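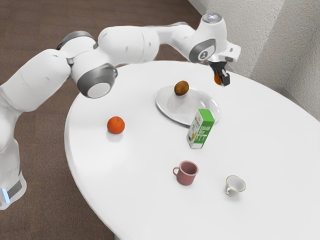

4. Demonstration at the Open Day

4.1 Purpose and setting

The tabletop sorting study was presented to the public at the Zondovport open day in February. The open day is held each year for residents, secondary school groups and staff from neighboring institutes, and it asks every laboratory to show current work in a form that can be followed without technical training. The authors used the occasion to examine a question that had come up repeatedly during development: whether people with no background in robotics can tell, from a simulated view alone, what a robot arm is about to do.

The demonstration ran on the Edivside simulator, with the Girard planner selecting grasps and placements. Both are described in Section 3 and were used without changes. Visitors watched the simulation on a wall display while a member of the project gave a short spoken introduction. No physical robot was operated during the visiting hours. This choice was made early in the planning, as the room assigned to the project opens directly onto a public corridor and could not be fitted with the barriers that a moving arm would call for.

Sessions began at 10 a.m. and the last group was admitted at 3 p.m. Groups were limited to eight visitors. A total of 47 visitors completed the short response form, and their answers are the basis for Section 4.4. Many others stayed only for part of a session, and no record was kept of them.

4.2 The tabletop task

Figure 4 was rendered in the simulator and shows the arm holding a small orange object above a round white table. Six other items are on the tabletop: a white plate with a kiwi on it, an orange, a green-and-white milk carton, a pink mug and a white teacup. The task given to the planner was stated to visitors in one sentence: food goes on the plate, and everything else stays where it is.

Figure 4. Simulated tabletop used at the open day. The gripper holds a small object over the far part of the table.

The instruction is short, but it leaves several matters open. The milk carton can be read as food, as a container, or as both. In the rendered view it overlaps the rim of the plate, and a visitor might reasonably take it to be placed already. The project had settled this point for its own purposes by labeling the carton as a container in the task file, so the planner treats it as an obstacle near the goal region. Visitors were not told this before they answered. The mug and the teacup raised no such difficulty in preparation, although they limit the paths available to the arm when it works in the nearer part of the table.

The held object is partly hidden by the fingers of the gripper. The simulator has full knowledge of what is being held and the planner makes use of that knowledge, while a person looking at the display has only the visible part to go by. This difference between what the system knows and what the observer can see is common in simulated work and is rarely discussed when results are shown outside the field. It was therefore made one of the topics of the session.

4.3 Procedure

Each session followed the same order. The presenter first explained that the display showed a simulation and that the motions had been computed and not recorded from a person moving the arm. The simulation was then started and paused with an object in the gripper. Visitors were asked to write down where they expected the object to be placed and whether they thought the arm would touch anything on the way. The simulation was resumed, the placement was shown, and the group was invited to ask questions.

The first two groups were given the form after the placement had been shown. This was an error in the printed schedule, corrected before the third group entered. Forms from those two groups are left out of the count given above.

The planner was allowed 2000 candidate motions for each placement, the same limit used in the laboratory experiments. On the display computer this produced a noticeable wait before the arm began to move. Presenters used the wait to explain what the planner was comparing, and several reported that it was the part of the session that drew the most questions. A version with stored motions had been prepared in case the wait proved too long - it was not used.

Younger visitors were given the same form as adults. The wording had been reviewed beforehand with teachers from one of the visiting schools, who asked that "end effector" be replaced by "hand" and that "goal region" be replaced by the name of the object in question. Both changes were adopted, and the presenters kept to the same words when speaking.

4.4 Observations

Most visitors wrote that the held object would go to the plate. Among those who gave a different answer, the most frequent reply was that it would be set down next to the orange, and the reason given was color. These visitors appear to have understood the task as grouping similar things, even though the instruction had been read aloud moments earlier. The presenters came to expect this reply and began to repeat the instruction once more before handing out pencils.

Opinions on the milk carton were divided. Some visitors wanted it moved onto the plate, some wanted it moved away to make room, and a smaller number asked why it had been left so close to the rim. A recurring remark was that a person clearing a table would push the carton aside without thinking about it. The planner has no such option under the present task description, which permits contact only with the item being sorted. The remark has been passed on to the group at Belance that maintains the task files, and a version that allows small pushes is under review.

The response to the question about contact was more cautious than expected. Visitors often wrote that the forearm would strike something when it swung back across the table. In conversation they explained that they could not judge how high the arm was above the items. The shadows on the tabletop are soft and were of limited help to them. Staff who work with the simulator every day rotate the view freely and seldom meet this problem, and a fixed view had been chosen for the open day only to keep the sessions alike. For future events a second view from the side will be shown next to the first.

A number of questions concerned matters outside the study, including the cost of such arms, their use in hospitals and kitchens, and whether the light on the wrist had a meaning. Presenters answered where they could and otherwise referred visitors to the information desk.

4.5 Limits of the demonstration

The observations above should be read with care. Visitors chose to attend, they heard one another's comments while writing, and the presenters differed in how much they said during the wait. The form had space for only short answers, and no attempt was made to group the answers by age or by school. The demonstration also used a single arrangement of objects throughout the day, so nothing can be said about how visitors would have judged a more crowded table or one with unfamiliar items.

Within these limits, the open day did lead to two changes in the study itself. The task instruction now names the items that count as food, and the treatment of containers is stated in the text shown to observers as well as in the task file. The experiments reported in Section 5 were carried out with the revised instruction. The form used by visitors is reproduced in the appendix, with the wording as it stood from the third session onward.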